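We use cookies to remember your login and count visits. Accept all | Manage settings

Bin picking cell stops on wrist torque, always near the right wall

ehsan_amini
Right, this one has been eating my evenings and I love it. KUKA arm, two-finger gripper, bars in a metal bin. It ran 1840 picks with no trouble, then on Tuesday it started faulting out on wrist torque. 27 stops since, every one of them while reaching into the right side. Gripper checks out fine on its own.

parngate_pete
Collision detection set too tight. Open it up 30 percent and see if they go away.

soudabeh_e
Please don't! If it's stopping on torque, something is pushing back. Widen the limit and you find out what by snapping it. My money is on the hose bundle. We had the same at Bitthorpe: cable tie crept along, no slack left, and the wrist was fighting its own hose at full reach.

parngate_pete
Fair, but ours at Erkbridge did this for weeks and it was only the limit.

ehsan_amini
Limit stays put for now, Pete, sorry. Photo from my bench, red and green bars in, fingers open: 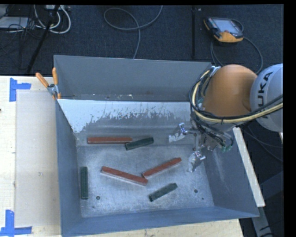

Things to try tonight, in this order

1. Power off, follow the thick cream hose by hand from the tie to where it ends.
2. Move the tie 200 mm back and jog to the right wall at slow speed.
3. Log torque with no bars in at all.

soudabeh_e
Ooh, lovely setup. I'd do 3 first, before you touch the tie, or you've nothing to compare with. And keep your hands out of the bin while you're jogging.

ehsan_amini
Good shout, swapping them. Back with numbers!

olivares_k
Following. Same fault here, left side though.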